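Home Issues Authors Search Contact

4.2 What shoppers told us about handwritten prices

We had gone into the village shops of Skiltudar expecting, I confess, to hear mostly about the cost of things, and we did hear a good deal about that. What surprised us, and rather delighted us too, was how fondly people spoke of the labels themselves. Of the 200 shoppers who were given our short form in March, 197 handed it back, and 14 of them had turned it over and carried on writing on the other side. Several said that a note in pen made them feel somebody had thought about that shelf lately. One gentleman in Pullard told us he trusted a crossed-out price more than a clean one (his wife, standing beside him, did not agree at all!).

The shopkeepers saw it differently, as one might expect. For them the pen was simply quicker than the printer, and the marks were often meant for staff alone, a kind of private shorthand that had grown up over the years. Lorcan Ní Bhriain has described something similar among market traders in Erdem.

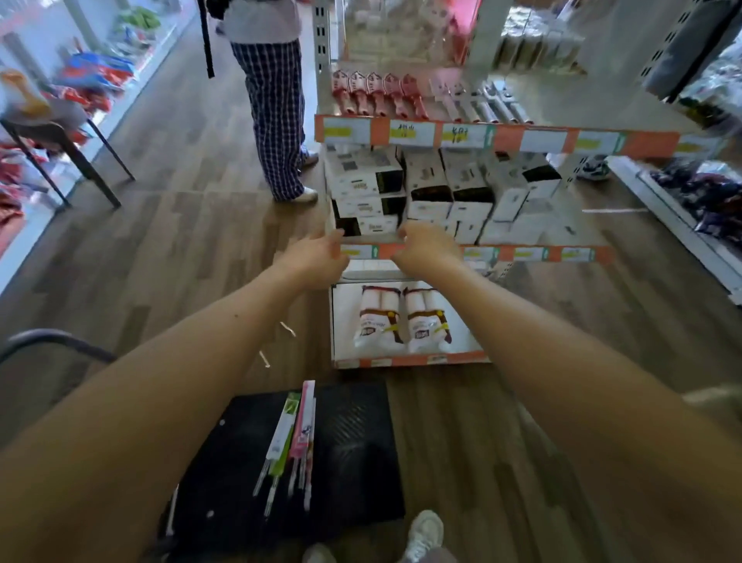
Figure 5. Shelf edge with orange price strips; some of the white tags carry yellow highlighter and handwritten notes.

Shorthand of this sort travels badly, and new staff told us they had spent their first weeks quietly asking one another what it all meant. We come back to their accounts in Section 5, where the shops in Rureo are taken up as well.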